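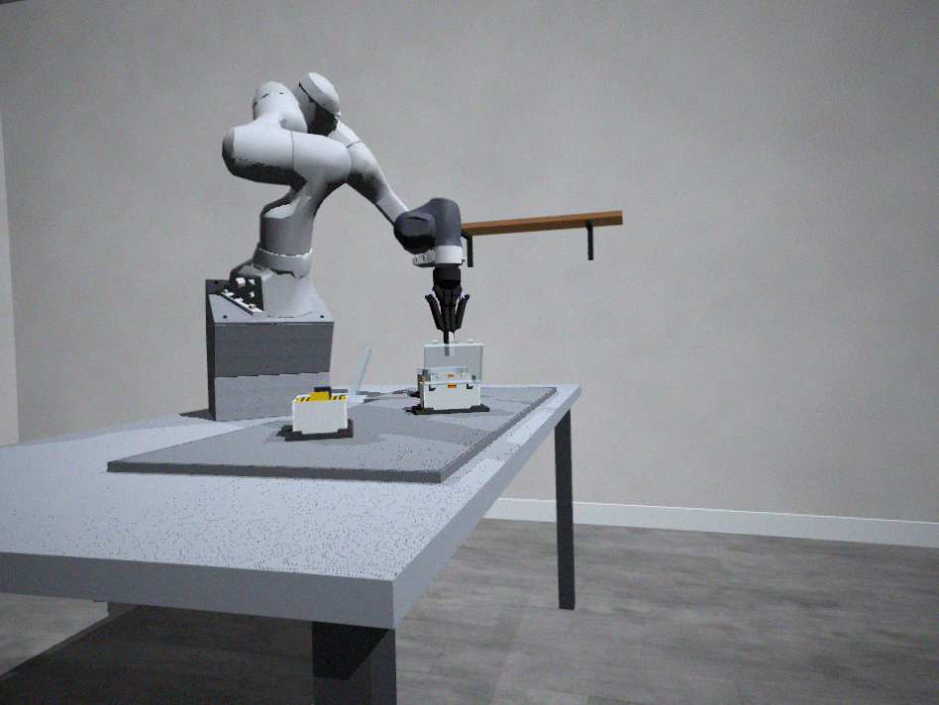 The simulated workcell used in the Introductory Manipulation Course, with the arm over the clear-lidded case.

Fonelcombe Student Robotics Program
Frequently Asked Questions: Introductory Manipulation Course and Drokisden Challenge
Last updated September 25, 2025

General

What is the Introductory Manipulation Course?

The course is a 13-week, non-credit offering for students who wish to learn how a robot arm is programmed to handle small objects. All required work is completed in simulation. Students who finish the course may enter the Drokisden Challenge, the program's annual contest, which takes place in February.

Who may enroll?

Enrollment is open to any student in good standing at Fonelcombe, in any field of study. Students from partner schools may apply through their own advisor and are admitted as space allows. Enrollment is limited to 117 students per session.

Is prior experience with robots required?

No. Students should be comfortable writing short programs and should have completed one course in algebra or higher. The first two weeks review coordinates, angles, and basic motion commands. Students who have already studied these subjects may ask to be excused from the review sessions, but must still submit the week two assignment.

What does the course cost?

There is no charge to Fonelcombe students. Students from partner schools pay a materials and account fee of $100, due before the first session. The fee is refundable through the end of week two.

Software and Equipment

Which software is used?

Assignments are completed in Larora, the simulation package maintained by the program. Each enrolled student receives an account. Larora may be used in the computer lab or installed on a personal computer. Installation instructions are sent with the enrollment notice.

May I use a different simulator?

You may practice with any tool you like. Graded assignments and contest entries must run in Larora without changes to the supplied scene files.

What is in the standard scene?

The standard scene places a white arm with a black gripper on a pedestal at one end of a long table. Two small containers sit on a dark mat within the work area, one of them fitted with a transparent lid. Assignments refer to them as the striped box and the clear-lid case. The positions of both may be changed by the instructor from one assignment to the next, and programs should not depend on fixed values.

Will students work with a physical arm?

Not during the course. Students who complete all assignments may apply for supervised time in the Sabatier Laboratory in the following term. A separate safety session is required — completion of the course does not take its place.

Assignments and Grading

How are assignments submitted?

Programs are uploaded through the course page by 5 p.m. on the due date listed in the syllabus. Each upload must include the program file and a written statement of no more than 599 words describing the method used and any known faults.

How is a program scored?

Each program is run several times with different starting positions. Points are given for reaching the target, for controlled motion, and for avoiding unplanned contact with the table or the other container. Partial credit is given when a run ends early. The written statement is graded separately.

May students work together?

Students may discuss general methods. Programs in weeks one through eight must be written individually. Beginning in week nine, students work in teams of two or three and submit one program per team.

What happens if an assignment is late?

One late submission is accepted without penalty, up to three days after the due date. Further late work receives half credit. Requests for an extension on medical or family grounds should be sent to the program office as early as possible.

The Drokisden Challenge

Who may enter?

Any team that has submitted a passing program in the course may enter. Team members may change between the course and the contest, provided that every member has completed the course.

What is the contest task?

The task is announced when registration closes. It uses the standard scene, with changes to the layout that are not released beforehand. Teams then have about two weeks to prepare an entry.

Who owns the work that is submitted?

Students keep ownership of their programs. By entering, teams permit the program to keep a copy for scoring and to show recorded runs at open house events.

Whom should I contact with other questions?

Questions may be sent through the contact form on the course page or brought to the program office during posted hours. Account problems with Larora should be reported through the help link on the sign-in screen.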